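Drundstead - milestone report to the funding program
Reporting period: second production milestone, ending May
Prepared by: Brostulard, project lead's office

Where we are

The vertical slice of Drundstead was finished within the period and is attached to this report as a downloadable build. It covers the harbour district, the first of the cookhouse chapters and the opening of the inland map. A new player should get through it in under two hours. We recommend a controller, as the keyboard layout is still the placeholder one from the first milestone.

The biggest piece of work was the move to the new save system. The old one stored every object in a room whether the player had touched it or not, and load times suffered. The new one stores changes only. Old saves won't open in this build, so please start a fresh game.

Writing is on schedule. The script for chapters one to three is locked apart from the ferry conversations, which are being rewritten to suit the shorter crossing. Voice recording has been pushed into the next period so that we only have to book the studio once.

Playtesting

We ran an open playtest over the period and 210 people completed the exit survey. The harbour was well liked and most players found the side jobs without help. The main complaint was the inventory screen, which takes too many button presses to move an item from the pack to a shelf. A redesign is under way and the first version is already in the internal build.

The bug tracker stood at 457 open items at the end of the period. That is higher than we had planned. Much of it is duplicate reports from the playtest that have still to be merged, but there are real problems in there too, mainly with lighting in the inland map and with characters getting stuck on stairs.

Art and props

The cookhouse set is modelled and textured, and the vegetables and tableware are in their final colours. Food items now share a single material, which has brought memory use down on the older consoles. Market stalls are next, followed by the ferry interior.

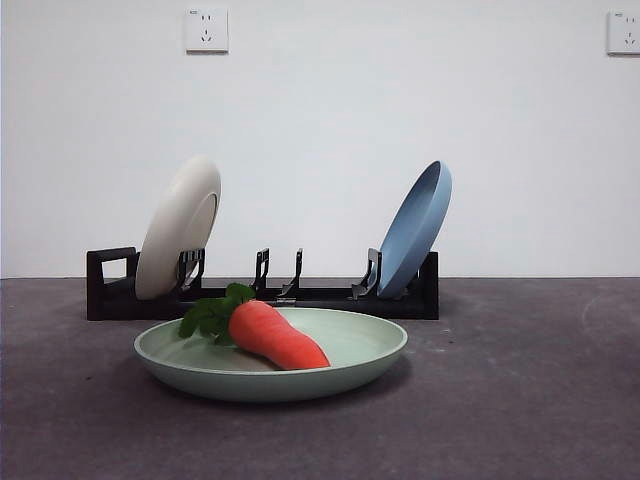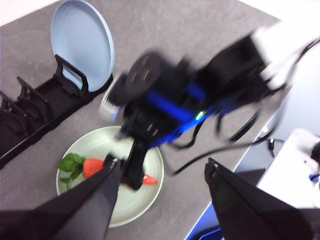

Toy carrot on a pale green plate

The remaining art risk is animation. We are one animator short after a departure in the second half of the period, and Makowska, the outsourcing studio we used for the trailer, has agreed to take on the crowd and animal work. Their quote fits inside the contingency line. Hero animation stays in house.

Budget

Spending is slightly under forecast, entirely on account of the delayed voice recording. We expect that to even out next period. Licence fees for Genix, our audio tool, went up at renewal and we have absorbed the difference from the travel line. We are not asking for any change to the payment schedule.

Next period

- Voice recording for chapters one to three
- Inventory redesign in the public build
- Inland map lighting pass
- Console certification pre-check

The build call is still set for Wednesday at 10 am. If reviewers would like a guided session through the inland map, we can add it to the end of that call.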